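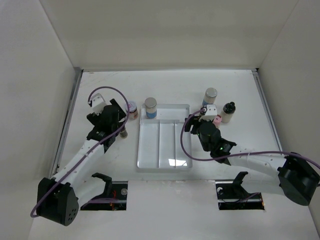
Small jars and a divided tray, between the two arms at our Wurnberg workshop.

Wandico is looking for people to spend time with our household robots in November

Can a machine tidy a bathroom shelf yet? We have been asking ourselves that for a good while now, and the fairest answer we can give is "sometimes, and slowly." Folding, sorting, putting the lids back where they belong — all the little jobs most of us do half asleep before breakfast are still hard work for a pair of arms. We would love your help in finding out how hard.

The Coelho study needs 30 adults from in and around Wurnberg. You don't need to know a thing about robots, and if you have never touched a computer outside of work, you are every bit as welcome. What we are after is people who look after a home, or who have stocked shelves, packed orders or run a small store, and who have opinions about how things ought to be put away (we suspect that is most of you!).

What you would be doing

You would come in for 4 sessions of two hours each. In the first, you sort everyday items by hand while we take notes on the order you choose. After that you will guide the arms through the same kind of chore, using a pair of handles that take a little getting used to, and then watch them try it alone. At the end we sit down over coffee and you tell us what you would trust them with at home and what you wouldn't. Please be blunt. Our software, Zeka, has logged 1721 attempts at tray sorting so far, and plenty of those were nothing to brag about.

What we offer

Each participant receives $159 once the last session is done, plus bus fare or parking. Sessions begin at 9:30 a.m. or 2 p.m., and you may sit or stand as you like.

How to sign up

Write a few lines to Clementina Brandão at the Wandico front desk, or stop in and ask for her. Tell us which chore you would hand over tomorrow if you could, and whether mornings or afternoons suit you better. She answers every note herself, so please allow her a few days.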